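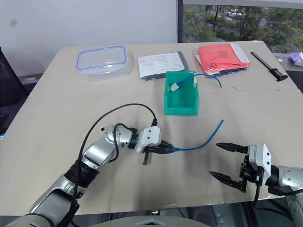 Cable practice on the long table: one blue cable in the left gripper, the other in the green bin.

Team Rind, Irnudgate High School robotics club
Progress report to the Hiltari Fund, small grants for student projects
Sep 13, 2025

Hi Abilio,

You asked for a page or two on where the cable project stands and what the money has done so far, so I'm going to try to keep this to the point (I teach physics, I ramble, you've met me). The short version is that we're a bit behind on recordings, a bit ahead on everything the kids had to learn to make the recordings, and well within budget.

What we said we'd do

The application promised that a student team would teach a two-armed robot to tidy loose cables into a parts bin, and that they'd take it to the Urnska student challenge next June. The plan was to drive the arms by hand for a few months, record every attempt, and train a model on the ones worth keeping. We set ourselves a target of 200 good recordings before training the first real version. Right now we have 159.

I thought we'd be past 200 before summer break, and I told you so on the phone. The reason we aren't is that we threw out a whole batch from the spring. The kids had been sorting recordings into keep and toss by gut feeling, and when they finally sat down together and compared, they found they'd been using different rules. One student kept anything where the cable ended up in the bin, even if it had been dragged in sideways with the tail hanging out. Another tossed anything with so much as a wobble in it! So they stopped recording, wrote down what counts, went back through the lot, and lost plenty. I was a little sick about it at the time. I'd still rather have the smaller pile.

Their rule sheet is taped up next to the computer and has been edited in at least three colors of pen. The current version says the connector end has to be let go inside the bin, the loose end can't be hanging over the rim, and the arms have to finish apart from each other with nothing in the grippers. If the operator bumps the bin it's still a keep as long as the bin stays on its spot. That last one was argued over for most of an afternoon.

Who's on the team

Five students, the same five as in the application. Two juniors mostly drive the arms, a senior handles the training code, and the two sophomores started out labeling recordings and have since talked their way into doing everything. We meet twice a week after school. Over the summer it was whoever could get a ride, and that turned out to be a pretty good way to learn, because the person who usually knew the answer was often at the lake.

How a session goes

Somebody sets the table. The bin goes in the middle, the cables get placed wherever that day's card says, and the other things go in a row along the back. We want the model to see ordinary stuff on the table that it's supposed to leave alone — packaged items, a food container, a tool — and those are the same things we'll use later for a harder sorting task if we get that far. Then one student drives, one watches the screen and writes notes, and they swap before anybody gets tired. We learned to swap early. Tired drivers make jerky recordings, and jerky recordings make a jerky model, which we know because we trained one and it was awful to watch.

Cables are harder than I expected when I signed off on this. A block stays where you put it. A cable has opinions. You pick it up by the end and the middle goes somewhere else, or it springs back out the moment you let go. The kids' best trick so far is to place the connector end first and then feed the rest in behind it with the other arm, in small bites. Handing the cable from one gripper to the other is where most of the failed attempts fail, so since August we've been running separate practice just for that part, with no bin rule at all. 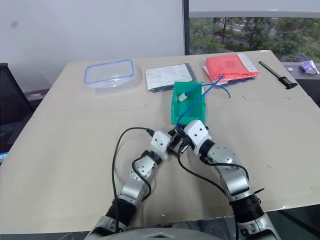
Can the students work the arms without an adult in the room?
Our school rule is that a trained adult has to be present any time the arms are powered, and we follow it for practice as well as recording. In reality that means me or our shop teacher, and if neither of us can stay, the team does labeling and code that day.

What the money went to

The award was $700, and I've attached the receipts separately so I won't list every zip tie. The biggest share went to storage drives, since each attempt is recorded from several cameras and it piles up faster than any of us guessed. After that came replacement cables, a few parts bins, a decent lamp so the light on the table doesn't change as the afternoon goes on, and printing. We haven't touched the part set aside for the Urnska trip. I'd like to keep it that way, though I may come back to you about swapping a little of the travel line for spare finger pads, depending on how the current ones hold up. They take a beating from being closed on things and pushed against the table all afternoon.

What's working

The first model (the pre-cleanup one) mostly waved at the bin. The second, trained on what we had at the end of summer, reaches for the right cable most of the time when it's laid out close to the bin, and it can sometimes get the connector in. It's bad at anything that starts far to the left. The students think that's because they don't have enough recordings starting on that side, and I think they're right, so the placement cards for the next few weeks lean heavily that way.

I don't want to oversell this. It is not ready for a judge. But I've got a sophomore who in the spring couldn't tell you what a log file was, and last week she found out that one camera had been recording a beat behind the others for several sessions. She spotted it by scrubbing through video and noticing that the fingers closed in one view before they closed in the other. She fixed the timing in the saved files, too, so we didn't lose them. I was so proud I told my dentist about it.

What isn't working

Blur. When the drivers move fast, the wrist cameras turn the background into soup, and wrist cameras are what the model leans on for the last little bit of a reach. We've tried asking people to slow down, and they do, for a while. The senior on the code side wants to add a speed limit in software so the arms can't be driven past a certain pace near the table. The drivers hate the idea. We'll try it for two weeks and look at the recordings side by side before anyone is allowed to complain further.

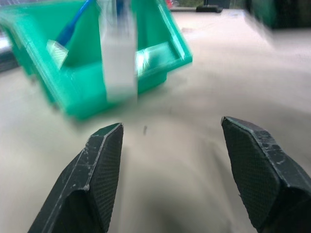
A wrist-camera view, with the fingertips sharp and the bin behind them smeared by motion.

The other sore spot is time. Setup and shutdown eat a good chunk of each meeting, and with fall sports I'm losing one of my drivers early on some days. We've started leaving the placement cards and the notebook laid out ahead of time, which helps some. I've also asked the office if we can keep the room a little later, and I'm waiting to hear.

And the notes! The notes are uneven. Some entries are lovely and some say "fine." We're moving to a printed form with boxes to check and a line at the bottom for anything odd, because the odd things are usually what we want to find later.

What's next

First, finish the 200, with most of the new ones starting on the left side of the table. The team thinks that's a matter of weeks if the room situation works out. Then a full retrain, and after that a proper test where someone who hasn't been driving sets up the table and the team has to keep their hands in their pockets. They came up with that test themselves and they're already nervous about it.

Over the winter I'd like them to write the whole thing up in plain language, including the batch we threw out. The Urnska folks want a written summary along with the demonstration, and I think the story of the rule sheet is the best part of it. If the cable task is solid by then, they'll try the sorting version with the packaged items. If it isn't, we'll stick with cables and go to the challenge with one thing done well.

Two requests from me. Could you let me know how much detail Hiltari wants in the spring report, whether that's another letter like this or the longer form? And if you or anybody from the fund would like to stop by on a practice afternoon, the kids would love to show you around (they will make you drive, so be ready to drop a cable or two). Just email me a few days ahead so I can be sure we're recording and not all hunched over a laptop.

Thanks again for backing this, and for being patient about the spring numbers. Receipts and the current rule sheet are attached.

Faculty advisor, Team Rind
Irnudgate High School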